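4. Recording Race and Ethnicity Answers

Trukier Survey Desk stores race and ethnicity as answers given by the respondent. The software does not infer either one from a surname, an address or a family tree file. Complete section 3 (Creating a Form) before you begin.

4.1 Setting up the question

1. Open the form and select Add Item, then Background.

2. Choose Combined (one question for race and ethnicity) or Separate (two questions). The layout cannot be changed after the first response has been saved.

3. Set Selection to Multiple. With Single, a respondent who marks two boxes is returned to the question and the first mark is lost.

4. Load a category list. The Mernell list has 12 entries. The Ajayi list has 40 and is meant for forms where respondents are asked for national origin or tribal affiliation as well.

5. Turn on Write-in. The field accepts 26 characters per line and up to 3 lines.
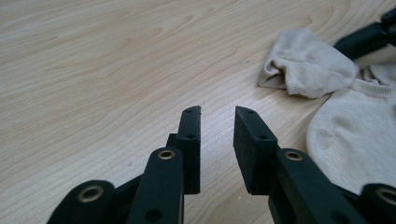 Olumide Effiong: We ran the Mernell list with Write-in turned off in September and had to send the form out again. People with one parent from each of two groups skipped the question. Leave it on, even for a short form.

Note: Write-in text is saved exactly as typed. Spelling is not corrected, and entries are not matched to a listed category until you run Coding (section 5).

4.2 Declined and blank answers

6. Add the entry "Prefer not to answer." It is saved as code D. A question left empty is saved as code B. Keep the two codes apart in all exports.

7. Under Required, select No. If a funder's form requires an answer, select Yes and confirm that "Prefer not to answer" is still displayed.

Caution: Do not fill in a blank answer from the interviewer's observation. Observed entries are rejected at import and the whole record is held.
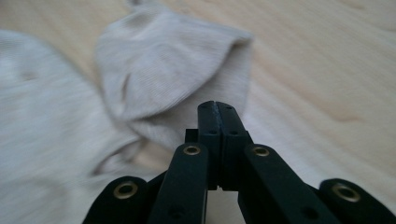 Fig. 4-2. Closed jaws and two socks on a pale wooden surface.

4.3 Reporting people who chose more than one category

8. Open Reports and select Tabulate.

9. Choose a counting method. Alone counts only respondents who marked one category. Alone or in Combination counts each respondent once in every category marked, so the column total can be larger than the number of respondents.

10. Enter the method in the table footer. Tables built with different methods must not be compared across years.

11. Set the minimum cell size. The default is 12. Smaller cells are printed as a dash.
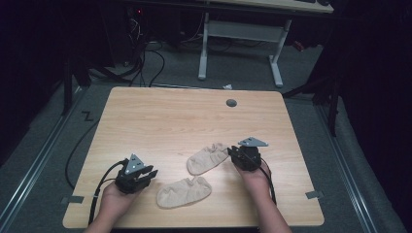 12. Select Preview, check the footer, and save the table. Questions about older Burner files go to Shabnam Yousafzai at the support desk.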